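Robot Cell Technician, Pick-and-Place (day shift)
Skukine, Test Hall 2
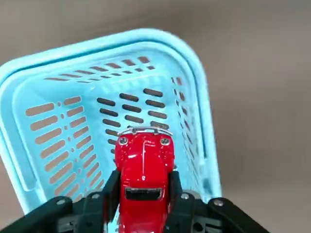
Wrist camera view: red toy car in the gripper, inside the blue basket.

Skukine is hiring a technician to look after one robot cell. The cell has a single arm with a two-finger gripper and a camera at the wrist. It picks up small objects and sets them down in containers, most of the day, five days a week. You would be the person who keeps it running and who knows it better than anyone else in the building.

The job is full time, on site, from 7:30 a.m. to 4 p.m. We would like someone to start in August.

What you will do

Start the cell each morning, home the arm and run the reference picks before the operators come in. Check the gripper fingers for wear and make sure they close evenly. Check the screws on the linkages and fingers with the torque driver and write the result in the cell log. Clean the wrist camera lens and compare the first image of the day with the stored one. If the view has shifted, loosen the bracket, reset it and calibrate again.

On Monday the cell is down until 10 a.m. for longer work. That is when you swap finger pads, go over the cable run along the arm, grease what needs grease and back up the controller. Most of the faults we see are small ones: a screw that has backed out, a cable rubbing at the wrist, a basket that got bumped and is no longer where the program expects it. You will find these, fix them and note what you did so the next person can follow it.

You will also set up new objects. The current set has 16, mostly toys and kitchen things. Each one needs a finger opening, a grip force and a release height. Glossy, rounded objects take longer to get right than square ones, so expect to spend a morning on some of them.

Twice a year the arm gets a full service from Akbulut. You will prepare the cell, stay with their engineer and sign off the work.

What we need from you

- At least 2 years of hands-on work with industrial or lab robots, or with similar machines such as packaging lines or CNC loaders
- Comfort with hand tools, small fasteners and a multimeter
- Experience with lockout and safe restart
- Clear written notes in English
- Able to lift 50 pounds and to work standing for part of the day

Useful, but we can teach it: camera calibration, basic Python, reading a wiring diagram, 3D printing of finger pads and brackets. You do not need a degree. A trade certificate or military training counts the same with us.

Who you will work with

You report to Humaira Janjua, who runs Test Hall 2. Ekrem Ersoy handles the controller software and will train you for the first 9 weeks. The operators load the table, start runs and call you when something stops. Parts are ordered through Vega Bravo in purchasing. Common spares are kept in the cabinet next to the cell, and you are responsible for the count.

Pay and benefits

Hourly pay, set by experience and given to you in writing before the second interview. Overtime is paid and does not happen often. Health and dental from the first day, paid holidays, a yearly boot and tool allowance. Parking is free.

How to apply

Send a resume and a short note to Humaira Janjua at the Skukine front office, or hand them in at the desk. In the note, tell us about one machine you took care of and one fault on it that was hard to find. Half a page is enough. Please leave out drawings or photos that belong to a past employer.

The first interview is by phone. The second is at the cell and takes two hours, including a practical part in which you change a set of finger pads and reset the camera bracket. Tools and safety glasses are provided. Wear closed shoes.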